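18 June 2018

Okay, long day at the Clonamton bench and I want to get this down before I forget half of it. We're finally writing our own house rules for pick-and-place runs, the stuff the Fuver manual skips (and it skips a lot!). Six pages so far, and I'd only signed up for two. I spent the morning on the part about starting layouts: which toy goes where, who's allowed to move it, and how far a person stays from the table once the arm is live. My draft says hands off everything until the arm has parked, even if a piece of fruit rolls. The plastic carrot and the banana are on the approved list now, and so is the little cream canister, which I've grown weirdly fond of. 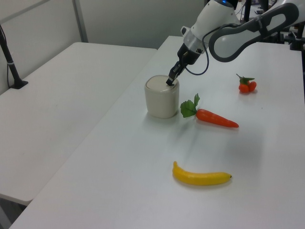
Stallow wrote back that "hands off until parked" is too loose, and what does parked even mean if the gripper can stop anywhere? Parked should be one saved pose with the speed at zero, and the person at the table should say it out loud before reaching in. Fair enough! I grumbled for a bit and then rewrote the whole paragraph, and it does read better.

Then there's the logging rule, my pet cause. Of the 162 runs we did back in January, 26 had no note on how the objects were laid out at the start, so we can't compare them with anything. I still get cross thinking about it. New rule: no note, no run.

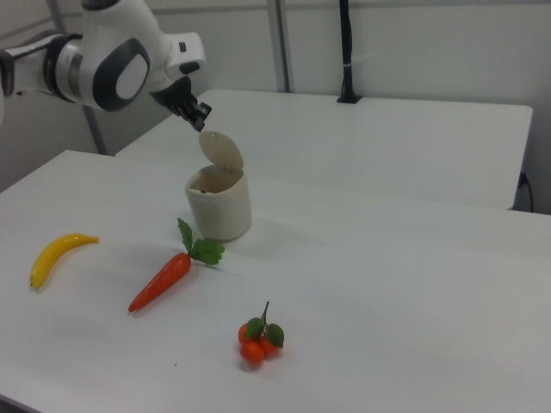
I also want a line about lids, saying the log has to give open or closed before the first move, in those exact words, none of this "sort of open" business. And a line about cables, and one about wiping the tabletop between sets. Karaki wants the whole thing on their site too once we've got 2,000 runs under the new rules, so I'd better make the wording clear for people who've never met our bench. Tomorrow is the emergency stop section, which I've been putting off (it needs a diagram and I can't draw). Going to bed.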